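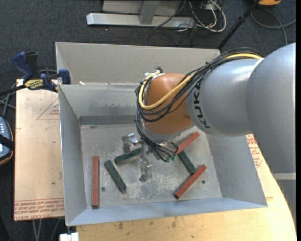

Sorting Bars by Color at the Climthorpe Shop

Reading time: 2 minutes

Every September somebody comes back from a trade show convinced that our parts storage is the thing holding us back. This year it was Radomir Angelovski, and the cure was color. Red bars for one job, green bars for the other, all of them short, all of them the same general shape, so that a person can tell at a glance what's what. I run the stock records at Climthorpe and I've heard this kind of promise before. In the Breltby years it was numbered trays. Before that we had tags on wire, which fell off.

I'll give the colors this much: red against dark green is easy enough to read on bare gray metal, provided the light is decent and your eyes handle red and green the way most people's do. Güven Baysal's don't. He brought it up in the first meeting and was told the shades were different enough. He says they aren't, and he's the one who has to pull from the bins at 6 in the morning.

Then there's the bin itself. The sales sheet from Clasteck talks about "organized storage," but an open sheet-metal bin doesn't organize anything. Put three red bars and three dark green ones in it and they lie whichever way they like, one along the wall, one on the diagonal, a couple end to end. With six bars you can see every one. I'd like to see the same bin with a real week's worth in it before I agree that the color is doing the work.

The floors scuff, too. I asked whether that mattered and got two answers, depending on who was selling. Zupan offered us a liner at extra cost and said it would protect the finish on the bars. Clasteck said a liner would just trap grit. I suspect both of them are right and that we'd be paying either way.

As for the numbers, we ordered 1,071 bars in the first batch, 700 red and the rest green. The split was decided before anyone had looked at what we use. My own records say green moves faster, and I sent those records around twice. There are 400 red bars still on the shelf with their wrap on, and the next order form I was handed had the same split on it.

Radomir wants to do the brackets next, in yellow. I've asked for a month of pick errors first, counted the same way we counted them under the old trays, with Güven's shift included. So far I have a promise and a blank spreadsheet. If the errors go down I'll put the figures on this page, and if they don't I'll put those up as well.

Last updated: September

Recent items
Numbered trays: what we kept from Breltby
Bin liners, with and without
Shelf labels that stay on
Lighting over the pick benches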